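Pale tops, plain tops: choosing and keeping a light work surface
Speaker notes, Zorica Hoxha
Standdale makers' evening, 2026-05-04

Opening

Thank Duyên Hà for the invitation and for moving the chairs. Say who I am: I refinish and refit tables, mostly for shared workrooms, sometimes for kitchens. I have been at it long enough to have put down a lot of dark tops and taken a few of them up again.

The talk is on light surfaces. White, off-white, pale gray. I get asked about them more than anything else, and the question is nearly always whether they show the dirt. They do. Get that out of the way early and people relax.

Ask who in the room works on a pale surface now. Let a couple of people answer. Don't let it run.

Why people choose them

Small parts. If you sew, solder, bead, fix watches or sort seed, you want to see what you dropped. A short piece of wire on walnut is gone. On a pale top you see it, and you usually see its shadow first.

Color. Anyone matching thread or paint should be on something close to neutral. A red tabletop throws red up onto whatever sits on it. People doubt this one, so pass the red card and the white card around with the two spools.

Light. A pale top sends light back up under your hands. Lâm Cao changed her bench last April and took one of her two lamps home. She kept the other one for evenings.

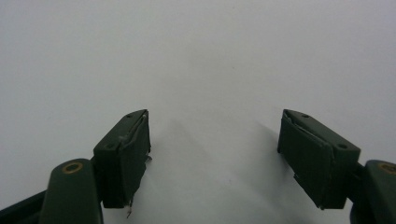

White is never one color once it's in a room. The part nearest a window goes blue and the part under a bulb goes warm, and on a plain surface you will notice the change from one to the other. Customers call me and say the finish has yellowed on one side. I ask them to turn the lamp off and call me back. Most of them don't call back.

So look at your sample flat, at the height it will be used, in the room where it will be used. Do it once in daylight and once with the lights on. Holding it up against the wall tells you about walls.

Gloss or matte

Matte for close work. Gloss gives you a bright spot from every fixture in the ceiling, and it will sit exactly where you are trying to look. Satin is fine if you can put up with a soft patch of glare.

The trouble with very flat finishes is that they burnish. You rub at one mark and end up with a shiny place where the mark was. Tell the story of Gus Whitlock's bench and the pencil line here if there's time. Skip it if we started late.

The Đoàn job

This is the main example, so slow down.

Sewing shop, two rooms, 16 tables. The old tops were dark brown and dented. The owner wanted pure white. I brought three samples and left them on a table for her staff to work on. They went for the pale gray and so did she in the end. Pure white was hard on the eyes by the afternoon, and every bit of lint had an outline.

We used the Purnov coating, two coats, sanded lightly in between. Materials came to $1,918. My first estimate was $1,030, and I should explain the gap: I had priced one coat. One coat over dark brown doesn't cover. I knew that and wrote the number down anyway.

Tarcísio Damasceno did the sanding. He will be in the second row and will correct me on the grit. It was 200 for the last pass.

We lost two days because someone put a cardboard box down on a top before it had cured. The print of the box is still there if you get the light low and look along the surface. 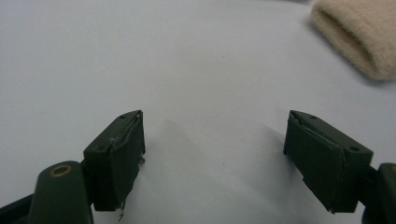
Cleaning

Warm water, a drop of dish soap, soft cloth, then a dry cloth. That handles most days.

For ink and pencil I use Hidine on a folded rag. Put it on the rag, never straight on the table. Wipe toward yourself and turn the rag often, or you are only moving gray around.

No scouring powder. No melamine sponge on matte — see burnishing.

Tape residue: leave it alone until you have time to do it slowly. Plastic scraper, held low. Old tape gets brittle and the adhesive stays behind when the backing lifts.

Coffee rings come out the same day and mostly don't the next week.

Repairs

Keep a small jar of the coating. Write the date and the room on the lid. A chip can be filled and touched up, and it will show a little. If a top has more than a few chips, sand and recoat the whole thing, as patches age at their own rate and you end up with spots.

Edges go first. Look at the front edge where people lean.

Questions likely to come up

Can you paint over laminate? Yes, with the right primer and a proper scuff first. Expect wear at the corners.

Does it suit a kitchen? For a baking table, yes. Next to the stove I'd pick something else.

What about a mat? Fine, but lift it now and then. The color under it won't match what's around it.

Leave the samples on the side table afterward and collect the red card, which went missing last time.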